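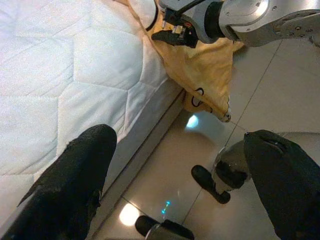 Bed stripped, yellow cloth next.

Guest room bedding day. Sheets are in the machine, so the mattress gets a few hours bare before anything goes back on it. I do this in April and again in November.

The mattress is the Skanwood with the quilted hexagons. Paid 400 for it and it has held up fine. The seams collect lint, so I go over them with the brush attachment before I do anything else.

Sides of the base get a wipe too. Pale gray shows every mark, mostly from shoes and the vacuum.

Ilona Szekeres asked what I put on stains. Dish soap and cold water, small amount, blot it. I tried the Dodico spray once -- too much perfume for a bedroom.

Tile floor last. The strip along the bed is where the dust ends up. Dry mop, then damp.

Still need a new mattress pad. The old one shrank and pops off at the corners. If anyone has one with deep pockets that stays put, tell me which.

Pillows are tomorrow -- they take two loads.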